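Skelix 4 is out, and it finally plans both arms at once

I've been nagging the Skelix people about two-arm planning for so long that when Faisal Jafri messaged me in December to say the new release was up, I dropped my lunch and went straight to the download page. So yes, Skelix 4 is out! It's the planner a lot of us use for tabletop work, and the big change is one I've wanted from the start: both arms now go into a single plan.

If you've used the older versions you know the routine. You planned the left arm, froze it, then planned the right arm as if the left one were a piece of furniture. It was safe enough, but it was slow, and it gave you these awful pauses where one arm sat parked while the other took the long way around it. I wrote a wrapper to hide the worst of that and I can't tell you how happy I was to delete it.

Nokuthula Nkosi, who leads the planning side at Tidix, told me the team threw away the old scheduler completely. "We kept patching it and every patch made the next one harder," she said. The new one treats the two arms as one body with a lot of joints, searches for a path for all of them together, and then smooths the timing afterward. She was pretty frank that the first version of this was terrible. It found lovely paths and took so long to find them that people assumed it had crashed.

What fixed it was a cache. Skelix 4 keeps up to 2000 recent path pieces in memory and tries to stitch a new plan out of old ones before it searches from scratch. On a table where the arms keep visiting the same few spots (a pen holder, a pair of books, whatever you've got), that helps a ton. My own planning waits went from "go refill the coffee" to something I've stopped noticing.
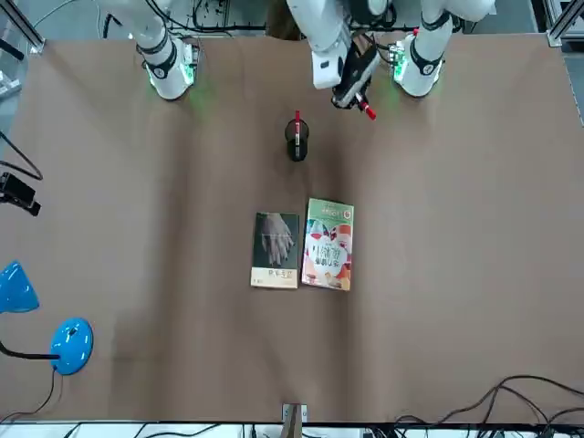
The other thing I was curious about is how it deals with clutter near the bases, which has always been my sore spot. Cables, lamps, clamps, all the junk that collects at the edge of a bench and never makes it into the collision model. You can now paint keep-out zones straight onto the camera view with a brush, and the planner turns them into volumes for you. You pick a height, you scribble, you're done. It's a bit crude, and I did manage to block off one arm's home position by being sloppy with the brush, but it beats typing box corners into a config file by a mile.

Fatima Radebe has been running the beta at the Lozano lab and she likes the zones less than I do. Her gripe is that they're tied to the camera pose, so if somebody bumps the mount, every zone shifts with it and you get no warning. I asked Nokuthula and she says a check for that is coming in the next point release. Until then, Fatima has her students repaint the zones every morning. They're thrilled, I'm sure.

A few smaller things I've run into so far. The replay viewer can scrub backward now (hooray!). Log files are split per arm, with a shared clock, so you don't have to line them up by hand anymore. Gripper commands can be attached to a point along the path, so the fingers can start opening on the way in and you don't sit through a separate step. And the left and right naming is always from the robot's side, everywhere, including in the viewer, where it used to flip depending on which panel you had open. I lost two evenings to that once and I'm still a little sore.

Upgrading is mostly painless, with one catch. Old saved plans will load, but they won't run until you convert them, and the converter doesn't handle custom tool frames yet. Hjalti Østergaard has posted a script on the Tandulau forum that gets around it. I used it on my own plans and had to fix two of them by hand, both with weird offset grippers that were my own fault to begin with.

There's no word on support for more than two arms. Faisal says people ask for it all the time and the answer for now is a polite shrug. Charmaine Baloyi, who handles releases, would rather get the camera check and the converter finished first, and I'm with her on that one.

Skelix 4 is a free update if you already have a license, and the old version stays available for anyone in the middle of a project. I'm moving my last bench over this week, and if the keep-out brush bites me again I'll post the details on the forum.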